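# The dishes can stay out

May 26, 2022
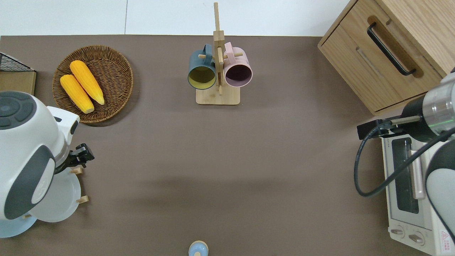

*Two cobs in their basket, plates in the rack, and a mug tree at the back.*

My mother-in-law has a rule that a kitchen is finished only when every surface is bare. She comes from Clunditz, where I also lived for 11 years, and in that town I think most people would agree with her. You wash, you dry with a cloth, you put away, you close the door of the cupboard. Then you wipe the table, and after this you may sit down. I followed this rule for a long time and I want to write why I stopped.

When we moved to Maltach our kitchen became smaller but the table became bigger. It is the one good piece of furniture we have. For the first months I continued in the old way. Each evening I dried the plates and carried them to a cupboard which is above the fridge, and each morning I took the same plates down again. I am not tall, so there was also a stool. Bring the stool, climb, put the plates, climb down, put back the stool. In October I hurt my wrist, not seriously, but I could not lift a pile of plates above my head for 2 weeks. So they stayed in the rack. We ate from them and washed them and they went back to the rack, and our life was not worse in any way I could notice.

I know the argument against it. A rack is for drying and a cupboard is for keeping, and if you mix these two you become lazy. I have thought about this and I don't find it convincing. A plate standing on its edge between pegs gets air from both sides. A plate which is put away a little damp, under five other damp plates, in a closed place, gets a smell. I have met this smell in many very tidy houses.

The same is true for mugs. I was against mug trees in the beginning, I must admit it. They looked to me like something from the window of a gift shop. My husband bought ours from Ahuja, the household store near the bus station, and I told him it would collect dust. It collects no dust if you use the mugs. This is for me the most important test of any thing that stands on a table: does a hand come to it every day? If yes, it can stay. If no, then it should go in the cupboard, and I am happy to be strict about it. Our fondue set is in the cupboard. It may stay there for the rest of its life.

Then comes the matter of food. I keep vegetables in a wicker basket where I can see them. Corn especially, because I forget corn. In the drawer of the fridge it lies under the lettuce until it is too old and the kernels have gone hard, and then I feel guilty and make soup. When two cobs lie in a basket on the table, everybody who passes asks if we have them for supper, and so we have them for supper. I know that corn is sweeter if you keep it cold, and if you buy it on Saturday for Wednesday you should do so. I buy it for the same evening.

What I do still believe from the old rule is that the middle of the table must be free. The things live at the edges. The centre is for rolling dough, for homework, for the newspaper, for putting down a heavy bag when you come in. If the things begin to walk to the middle, I push them back. I don't have a nice theory for it, it is only that I need a place for my elbows.

Last winter I looked through an old catalogue from Skusholm, the furniture people, which had 1191 articles in it, and I think half of them were made for hiding other articles. Boxes with lids, doors for shelves that had no doors before, a curtain to go under the sink. Somebody has decided that a colander is a shameful object. I ordered one hook, and on it hangs the colander.

Of course there is the question of guests. When my mother-in-law visits us she looks at the rack, then at the cupboard, and says nothing, and the next morning the plates are in the cupboard. I take them down again when she has gone home. This has happened on every visit so far, and we are both polite about it. She is coming again next month, and I have already put the stool where she can find it.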